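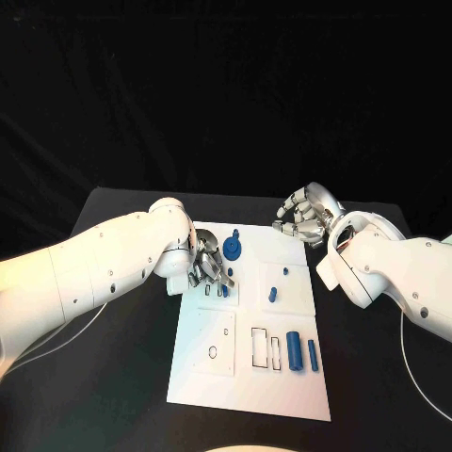
# The insertion bench at Asodthorpe

Bench 4 went live in August. The pages on the staff site so far have been about the hardware, and several people asked for something on the work itself and on what has changed for the assembly group. Desjardins supplied the station and Skuris did the training. On the floor everyone calls it Eso, after the name on the login screen.

**The task board**

Two arms, one white board and a set of blue parts. Before Eso is given a new customer part, it practices on this board. The pegs and cylinders stand in for the pins and bushings we fit by hand on the other benches. The left hand is down at a small peg on one of the raised plates, and the right hand is up and open near the far corner.

**Parts waiting**

A thick cylinder and a thinner rod lie on their sides at the lower right, next to two outlined slots. Whoever is on the bench sets the parts out at the start of a run and writes the layout on the run sheet. Faustino Becerra wrote the first version of that sheet, and it has been changed many times.

**What the job is now**

Pin fitting used to be a full shift of the same motion. A standard tray holds 158 pins, and most people in the group have had sore thumbs or wrists from it at some point. Eso now takes part of that work. The person on the bench loads trays, checks fit with the gauge, clears stoppages and decides when a part goes back to hand fitting.

The group is still 14 people. Four are signed off to run the bench alone and the rest are on the training list. Signing off takes 24 hours of supervised time, which can be split across shifts.

**What people have said**

"My hands are better. The day is slower in a way, and you have to pay attention to something you aren't doing yourself. I was more tired the first two weeks than I was on pins." (Faustino Arellano, second shift)

Others have said they miss talking across the table. Bench 4 is set apart from the others, and whoever runs it works mostly alone. Rotation has been cut to half a shift for that reason.

**Still open**

- Pay grade for signed-off operators. The proposal is with the plant office.
- Who answers stoppage calls on nights.
- A second gauge for the bench, so the one from Bench 2 can go back.

Corrections and questions go to Faustino Becerra.

Page updated 10/1/23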